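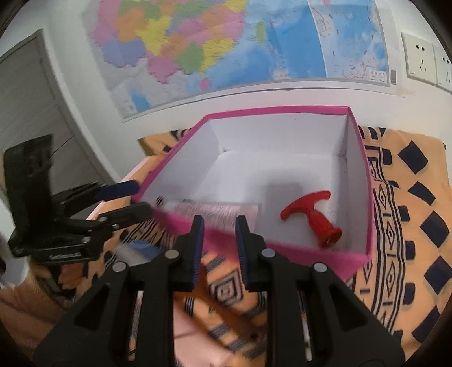

Pink box, white on the inside.

Week 3: Novels in Letters
Ulden evening course, Reading Old Novels. Notes by Léonie Cordier

Hello again! I talked too fast last time (sorry, I get going) so I've typed up more than usual. Bring this with you, and bring your copy of Plusmont even if you're behind. If you're behind, read up to letter 40 and skip the one from the bishop.

What we mean by a letter novel

A letter novel, or epistolary novel if you want the word for your essay, is a story told through letters the characters write to each other. Some have one writer the whole way through. Some have two, passing things back and forth, and then there are the big crowded ones like Plusmont, where cousins and lawyers and an old governess all get a turn. Diaries and pasted-in bills can count too, and I'm happy to argue about where the line goes.

The thing I most want you to notice is time. In an ordinary past-tense novel the narrator usually knows how it ends. A letter writer doesn't. When Harriet sits down to write letter 12 she thinks she's staying in Gulance for a week, and she has no idea that she'll still be there in letter 90. So we get hope and worry in real time, and we also get people being completely wrong with great confidence, which I love.

The second thing is the reader inside the book. Every letter is written TO somebody. Harriet tells her sister one version of the dinner and her guardian another, and the two letters sit side by side (letters 17 and 18). Read them out loud, one after the other. Her sentences get shorter for the guardian. She drops the joke about the soup!

Terms for the week

Addressee: the person the letter is written to. You and I are not the addressee, we're reading over a shoulder.
Framing editor: the made-up person who claims to have found the letters. In Plusmont it's the unnamed clerk who writes the preface and a few grumpy footnotes.
Gap: the stretch between one letter and the next, where a lot of the plot goes on without us.
Crossed letters: two letters in the mail at the same time, each written without knowing what the other says. The whole quarrel in the middle of the book runs on this.
Enclosure: a letter folded inside another letter. Watch who has read it on the way.

About the edition

We're using the Czarnecka paperback, 649 pages including the notes. Older library copies run to 800 and put the clerk's footnotes at the back, so page numbers won't match. Please cite by letter number. There are 236 letters in all, and Shoaib Niazi has kindly made a chart of who writes to whom, which I'll hand around. It has coffee on it but you can read it.
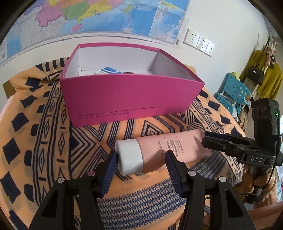
Pink box with two lines of lettering: "THE COURSE OF TRUE LOVE NEVER DID RUN SMOOTH" and "LOVE IS MERELY A MADNESS."

Letters that never arrive

Letter 61 is the one everybody wanted to discuss in May, when I taught this to the other group, so let's save a good half hour for it. Harriet writes it, seals it, and it gets left in a coat. We read it. The man it's meant for doesn't, for almost 800 lines of his own letters, and he goes on complaining that she's cold. Oanh Đinh asked me whether that makes it a comic novel or a sad one. I said comic at the time. I've reread it since and I'm less sure.

Look too at how the clerk handles it. His footnote says only "found later," with no word on where or by whom. Do we trust him? Tâm Văn thinks he's hiding something and has a whole theory involving the governess, and I've promised her ten minutes to lay it out.

For next time

Read letters 41 to 95. Pick one gap and write a page on what must have happened in it, using only what the letters on either side let you know. Please don't write it as a letter, I want plain prose for this one.

If you'd like a bit extra, choose any letter and copy out the opening and the sign-off by hand. "Your obedient niece" and "yours, in haste" are doing quite different jobs, and copying slows you down enough to hear it.

Hajar Kettani has the spare copies. We start with letter 17.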